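Marble that never saw a quarry

I have been suspicious of marble-pattern tabletops since my aunt's bathroom in the nineties, where the shelf, the bin and the toothbrush mug were all the same swirly grey and none of them matched. So when everybody started putting the stuff on tables again I assumed it would pass. It hasn't passed. I've spent a good part of February reading about worktops in the evenings, and I still can't say I'm convinced, but I've moved a little.

Money first. The real stone quote from Saltar came to £3,331 for a square top, fitted, with a line at the bottom saying that natural variation was not grounds for complaint. A composite slab was almost £2,000. The printed version, from Clodari, was £557. I rang to ask what was under the print and was told "a very stable core", which I wrote down and underlined.

Orysia Melnychuk, who has fitted more kitchens than I've cooked in, thinks I'm being a snob. Her view is that if you put things down on a surface all day you'll look at the things. I said you look at the surface every time you wipe it. She said that depends how often you wipe it.

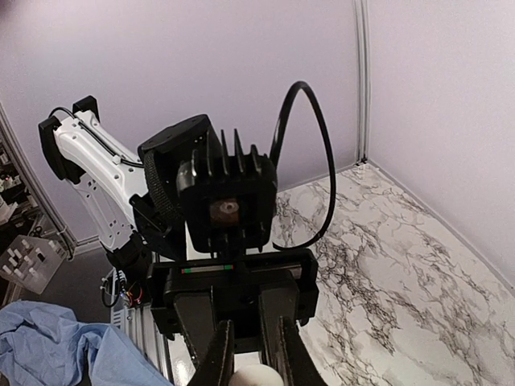
Does a printed marble top fool anybody?

It can from the doorway, and much less so once you're sitting at it. What gives it away is usually repetition. Find a fork in one of the veins, then look for the same fork again further along. If you find it, you'll never stop seeing it. A better print has a longer repeat, and on a small table you may get away with a single run of the pattern.

That was my first concession. My second was about edges. The brochures photograph everything from above, so you get a lovely expanse of veins and no idea what happens at the side, where real stone carries on through and a print has to stop somewhere. Ask to see a corner. I asked Clodari for one and they sent me a flat square the size of a coaster. I asked again and they sent a second one.

Then there is the question of what goes round it. White and grey next to white walls looks like a dentist's. Nele Van den Broek, my neighbour, swears by pale lavender, and I'll admit I laughed.

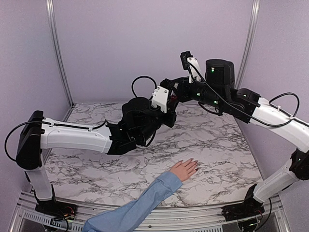 I stopped laughing when she lent me her Wiriya colour card and I propped it behind my sample for a few days. By the afternoon the grey in the pattern had warmed up a bit, and the lavender had gone so quiet that it was hardly a colour at all. In the evening, under the ceiling bulb, it was definitely a colour. I'm not sure I want a colour that keeps office hours, and the brown in the veins, which I hadn't noticed in daylight, came forward as well. Two coats, according to the card. I've yet to meet a pale paint that meant it.
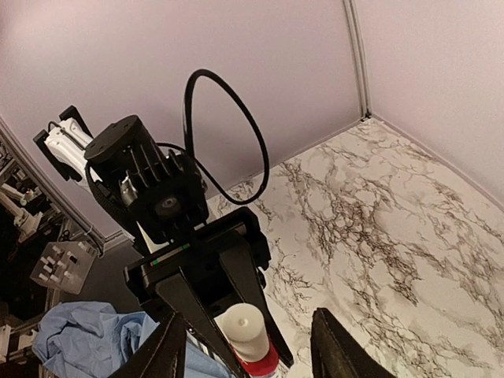
What the sellers never mention is how you find things on a busy pattern. Plain tables are dull, fine, but you can see a dropped button. With dense veining, grey-brown and dark and wandering all over the place, the heavy patches are where I'd expect to lose a screw or a crumb. The white cylinder with the foamy look and the little dimple in its top would worry me against the paler bits, if it weren't for the glossy red band down at its base. Something like a red base would do a lot for my salt pot.

I tried the same with what I had in the kitchen drawer, on the coaster-sized sample. An elastic band was fine. A grey paperclip took me a second. A white aspirin I'd call a draw.

So the stone is out on price and the composite is out on stubbornness. I've asked Clodari a third time for a corner piece, and Nele wants her colour card back by the end of the month.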